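**Right hand won't let go of peg after insert, then arm faults out. Dual arm cell**

Tags: bimanual, hand-driver, faults, task-board

Hi all, hoping someone has seen this. Two arm setup, five-finger hands, doing a peg and plate board. Left arm fine. Right arm is the problem.

What happens: right hand picks a blue peg ok, moves over the board, goes down, we get contact, then open command is sent and the hand just... doesnt open. Driver says open = true. Fingers stay curled. Then the arm starts its retreat with the peg still gripped and partway in the hole, side load goes up, and the arm trips on joint 6 torque and drops its brakes. Once it lifted the edge of the board before it tripped which was not fun, I had my hand on the enclosure curtain at the time.

- 8 fails out of 39 runs
- always right hand, never left
- worse late in the day, maybe? did not log it properly
- same peg type, same script both sides (mirrored) 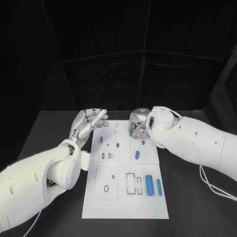

*Brelton, November*

Things tried so far. Swapped the fingertip pads. Re-homed both hands. Dropped the speed a lot. Updated the hand driver, no change, rolled it back again. Ran open/close in free air for most of a lunch break and it never missed once, so it only does it under load or only when the arm is stretched out over the board, can't tell which.

Log line right before the trip is always the same kind of thing:

 hand_R cmd OPEN ack
 hand_R state OPEN
 arm_R retreat start
 arm_R J6 torque limit, brake

Hand controller is a Lytvynenko board on the right and an older Breka one on the left, if that matters. Inherited it like this. Is it the controller? Do I need to send the hand back? Lead time is terrible and I have a demo.

Also second question, how do I get the arm out of there safely when it's braked with a peg jammed. I've been hitting brake release and pulling. Feels wrong.

— Hussam Haddadin

---

## 3 answers

### Answer 1 (accepted)

Don't send the hand back yet. Had nearly this, two different controllers left and right and the same script on both.

Look at your log. State goes OPEN straight after the ack. No motor opens that fast. I'd bet the right side controller is reporting the *commanded* state and the left one reports measured. So the script sees OPEN and starts the retreat while the fingers are still moving, or stalled. In free air you never notice, fingers get there anyway.

Check: print finger positions (not state) at 60 Hz during one insert. If state flips before the positions move, there you go.

Fix, in order:

1. Gate the retreat on finger position, every finger, with a timeout. On timeout STOP, do not retry.
2. Add a dwell after open. Ugly but ok until 1 is done.
3. Before opening, back the arm off a hair so the peg isn't being pushed sideways. Fingers stall much more easily with the peg wedged.
4. Put a force limit on the retreat move itself, well under the J6 trip. You want a soft stop, not the brakes.

And look at the hand cable. Anything that hangs off the forearm goes tight at some wrist angles and loose at others. If the far side of the board is where it fails, move the wrist there by hand with drives off and see whether the plug gets tugged. A bad connector would give you the "only when stretched out" thing too. Do this one first really, takes two minutes.

On the jam: please stop doing brake release and pull. Arm can drop on you when the brake lets go, and the hand may still have a live open command queued so the fingers can move with yours in there. What we do:

- E-stop, leave it in
- kill hand power seperately (on most of these the arm e-stop does NOT cut the hand, check yours)
- second person takes the weight of the forearm
- then release one brake at a time, outermost joint first
- free the board from the table and slide it off the peg if you can, easier than moving the arm

— Yupin Boonyarit
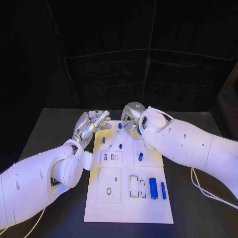 ### Answer 2

Sounds like the pads. We used Mitedent pads and they get tacky, the peg sticks to them. Wipe with alcohol. Worked for us

> He said he swapped the pads already. And the fingers stay curled, so it isn't the peg sticking. — Yupin

> oh ok missed that. still worth a wipe

### Answer 3

OP here, posting as an answer so it's findable.

Yupin was right on the state thing. Plotted it, the right controller says open immediately, fingers start late and with the peg wedged two of them stall completely. Left one waits for real positions. So mirrored script was never really mirrored.

Cable: also a bit suspect. Plug at the hand end had some play. Reseated it and added a clip so the slack sits further back. Can't say how much of it was that, changed both the same afternoon, I know, I know.

Now doing: gate on position, timeout stops the arm, small back-off before open, force limit on retreat. 18 runs since, no brake trips. Got one timeout, arm just sat there holding the peg and waited for me which is what I wanted.

And yes the e-stop does not cut power to the hands here. Nobody in the lab knew that. Put a seperate switch for both hands next to the e-stop and wrote the jam steps on a card taped beside it. If you have this kind of setup go check yours before you do anything else.

Still open: is there a setting on the Lytvynenko board to report measured state? Couldn't find it in the manual, only a register table with half the rows marked reserved. If anyone has it please comment.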